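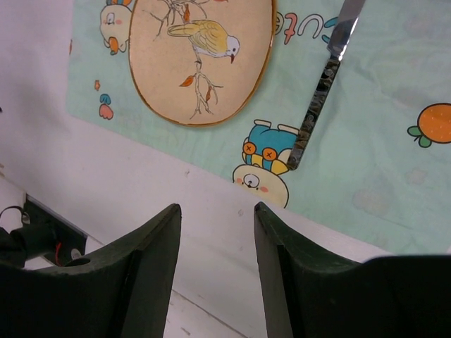 The bird plate, with a black-handled knife beside it on a mint-green cloth.

Bravo to the Brumden community kitchen, which opened its table-setting corner this February, and I finally got over there to try it! Casimiro Lozano runs it, and he has filled three shelves with plates that don't match and 57 pieces of flatware, mostly from a closeout at Loltimport over on the north side.

You pick a cloth, a plate and whatever you want to eat with, lay it all out on one of the white tables, and then everybody sits down to lunch at your setting or somebody else's. I went straight for the oval plate with the yellow-winged bird and the rust-orange leaves (I'm a sucker for anything with a bird on it). The knife I liked best has a fancy textured handle, a lot dressier than the cloth, which is a cartoon print with a bear on it. My sister would never let those two on the same table. I thought they looked great.

Casimiro told me the plates get picked over fast, so come early if you have your heart set on one. The corner is open until 7 in the evening and lunch is 3 dollars, soup included. He's still looking for dessert forks, if you have any spares in a drawer. Drop them at the side door, the one by the Mindia bakery.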